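Ratport: bimanual tabletop sorting and handover, control and perception stack

Maintained by Garba Obi and Homa Rashti. Last edited May 26, 2025.

What this is

Ratport is the software we run on a pair of tabletop arms that share one work surface. The repository holds the joint controller, the camera drivers, the bin and object detector, the handover planner and the recording tools. The card covers the code and the recordings that ship with it. Mechanical drawings live in a separate repository.

The release contains 3,502 episodes. Each episode is one attempt at one task, with the task name stored next to the joint log and the video. Failed attempts are kept and flagged.

Layout of the cell

Both arms are bolted to the front rail and reach over the table from the same side. The world frame has its origin midway between the two base plates, x to the right, y toward the back wall, z up. All bin poses are given in this frame.

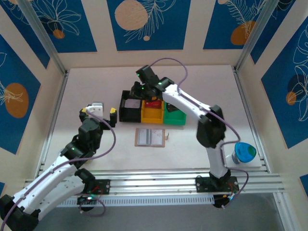 Overview camera. Black, yellow and green bins, both arms over the table.

Modules

erkia – joint control. Runs one process per arm and accepts position targets only. Targets outside the soft limits are clipped and a warning goes to the log.

kang – perception. Finds the bins by color first, then looks for objects inside and outside them. The overview stream sets the bin poses, and the wrist streams are used for the last part of an approach.

orden – planning. Takes a task name and the output of kang and returns a pair of timed paths. It checks link against link, and it pads the forearms on top because the cables run along them. If you reroute your cables, change cable_margin in cell.yaml before you run anything.

Handover

Handover is the hardest task in the set and the one most of our recent work went into. The planner picks a meeting pose over the table, sends the holding arm there, and brings the other arm in with its jaws open. Early versions closed as soon as the pose error fell under the threshold, which gave us a lot of bad grasps on thin cardboard.

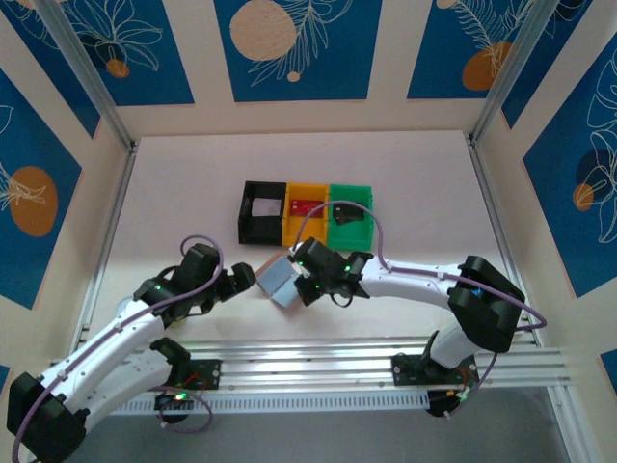 The current version waits for the wrist view to agree with the overview view for 12 consecutive ticks before it closes. Soudabeh Nikzad wrote this check and it added almost 2 seconds to each attempt. We think it is worth the time, but you can turn it off with handover.confirm = false.

Release on the giving side is driven by motor current. The default threshold was tuned on light boxes and will be too low for full cans.

Wrist streams

Each wrist camera sees its own fingers at the bottom of the view, so kang masks them out before detection. The masks are fixed polygons in masks/left.json and masks/right.json. Redo them if you change the finger pads. The other arm often comes into view as well and is masked from the joint state.

Shiny objects remain a problem. A flat polished plate in the other gripper reflects parts of the room, and the detector will report things found in the reflection as if they were on the table. Saeed Hassanpour is testing a depth check for this on the mirror branch.

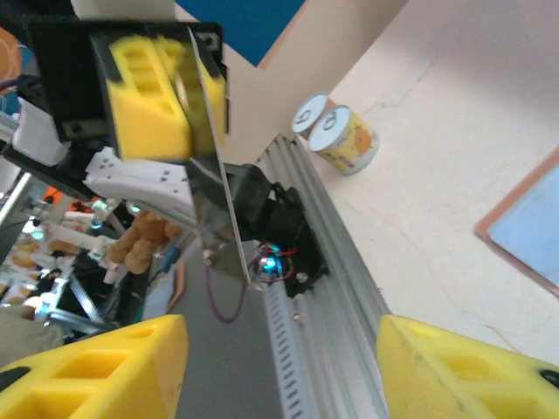
Running it

1. Install the package and copy cell.example.yaml to cell.yaml.
2. Set the serial ports for both arms.
3. Run ratport home, then ratport calibrate. Calibration takes 20 poses per arm.
4. Run ratport task followed by a task name.

Known issues

The color step confuses the yellow bin with yellow finger pads when a gripper sits low over it. Bins that have been moved during an episode are not picked up until the next one starts. Logs recorded before December use the old joint order – run tools/reorder.py on them.

Contact

Open an issue for bugs. Questions about the recordings go to Soudabeh Dehghan.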